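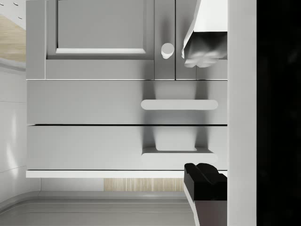
Adjusting a Drawer Front That Sits Crooked

Tools: No. 2 Phillips screwdriver, 12-inch steel rule, painter's tape, two bar clamps, 5 mm drill bit.

1. Empty the drawer and pull it out to full extension. Check the slides first. A loose slide screw will tilt the whole box, and no amount of work on the front will fix it.

2. Measure the gap above the front at both ends. Write the figures on tape and stick them to the face.

3. Loosen the mounting screws inside the box by one full turn. Do not remove them. On Nakel boxes there are four -- two per side, under plastic caps.

4. Shift the front until both gaps match, then clamp it to the box. Pad the jaws.

5. If the front will not move far enough, take it off and enlarge the holes in the box (not in the front) to 5 mm. Refit with washer-head screws.

6. Tighten in a diagonal order and close the drawer. Measure again before removing the tape.

Painted fronts mark easily. Keep the rule flat and lift it between readings -- dragging it leaves gray lines that need a melamine sponge.

Repeat for the next drawer down, working from the top.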